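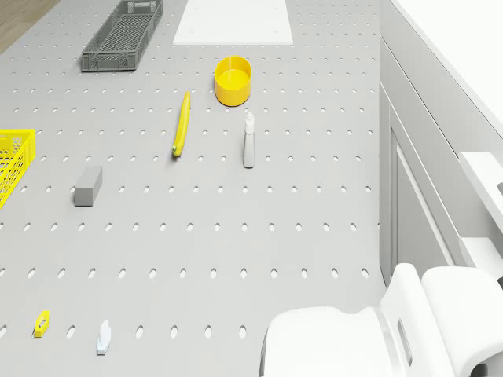
Can a robot that works well in a simulator be trusted to do the same job on a real table?

A good result in a simulator shows that the robot can do the job in the simulator. Whether it carries over has to be checked on the real machine, and at the open day we visited we were shown very little of that checking.

Report on the Erkden open day, Brunton
Fadi Matar and Ainhoa Montes
Intro to Automation, Ms. Aranda's section

Why we went

Our project topic is how companies prove that a robot is ready for use. We had read the Erkden brochure for Avow, their tabletop sorting system, and it says Avow "handles everyday objects with confidence." We wanted to know what confidence means when it is written down as a number. Ms. Aranda got our group into the November open day at the Brunton site, and we had the afternoon session.

We had four things we wanted to find out before we left:
What tasks does the robot do, exactly?
How many times was it tried?
Was it tried on real objects or in the computer?
What happens when it fails?

We got decent answers to the first three. The last one was mostly passed over.

What we were shown

The session was 30 minutes long, and well over half of it was on a screen. The presenter was Ramiro Barroso, who works on the software side. He ran Avow inside Grurkeck, the program they use to simulate the arm and the table. In the program the white arm works over a gray table full of small holes, with things lying around on it: a banana, a yellow bowl, a spray bottle, a gray block, a crate, a basket. Mr. Barroso would type in a request, such as putting the banana in the bowl, and the simulated arm would do it.

It did it well. We want to be fair about that. The gripper went down, closed, lifted, moved over and opened, and the banana ended up in the bowl. He did it again with the bowl in another spot and it worked again. People in the room clapped. Ainhoa wrote in our notes "clapping for a cartoon banana," which is a little mean, but it is what was going on.

Then we went next door, where there was a real arm at a real table. It moved a block from one side to the other while we stood behind a line on the floor. It ran three times. It dropped the block once, and Mr. Barroso reached in after the arm had stopped and put the block back where it had started. We asked for the banana and the bowl. He said the real table was not set up for that today.

The numbers

There was a poster in the hallway. It said Avow had completed 356 attempts in a row in simulation without a failure. Lower down, in smaller print, it said there had been 51 attempts on the real arm. It did not say how many of those had worked. When Ainhoa asked, Mr. Barroso said "most of them" and that the full results were still being written up. That may be true. We would have liked to see them anyway, even in rough form, because the small print was the part of the poster that matched our question.

We also asked if the 356 attempts were all different. He said some were repeats with the objects moved a small amount. He did not know how many, and he said so, which we appreciated. If most of them are close copies of each other, then the big number is less impressive than it looks.

Things we think a simulator could get wrong

We don't know how Grurkeck is built, so this section is our own thinking plus what we got from class.

A banana is soft. It bruises, it bends a little when you squeeze it, and no two have the same curve. The one in the program is the same banana every time unless somebody changes it. A spray bottle is tall and narrow, and a real one has liquid in it that moves when you pick the bottle up. Nobody mentioned liquid. A basket with mesh sides is mostly gaps, and we wondered if a real camera would have trouble telling where the wall of the basket is. Mr. Barroso said yes, thin things and things with holes are hard, and that lighting makes it worse. This was the most useful thing we heard all afternoon and it took him one sentence. We wish the talk had been about that.

The table has the same issue. If small parts are lying on a surface with holes in it, the camera has to sort out which dark spots are holes. In the simulator the program already knows. We asked if Avow was using that inside knowledge or only the camera view. He said camera view "for the most part." We wrote down the exact words.

The other side

Valeriano Valcárcel was in our group for the visit and he thinks we are being too hard on them. His point is that everyone starts in simulation since it is cheap and nobody gets hurt, and an open day is a kind of advertisement, so you should not expect to see the failures. He also says one drop in three runs tells you nothing either way. He is right about that. Three runs is too few for us to say the real robot is bad, and we are not saying it. We are saying that we went in not knowing if it was good and came out the same.

What we would ask for

If Erkden wants people to believe the brochure, we think they could do these without much trouble:

Put the real results on the poster in the same size print as the simulated ones.
Run the same task on both, the screen first and then the table, with the same objects.
Let a visitor place the objects. In our session only the staff touched them.
Say what counts as a failure. If the gripper misses, backs up and gets it the second time, is that one success or one failure and one success? We asked and got two answers from two people.

Problems with our own report

We saw one session. Another group that went in the morning told us they got a different presenter and a longer time with the real arm, and they saw no drops. We did not record anything, so the quotes are from notes. Ainhoa emailed Erkden to ask for the results of the 51 real attempts and has had an automatic reply so far. If anything comes before the final draft is due we will add it as an extra page.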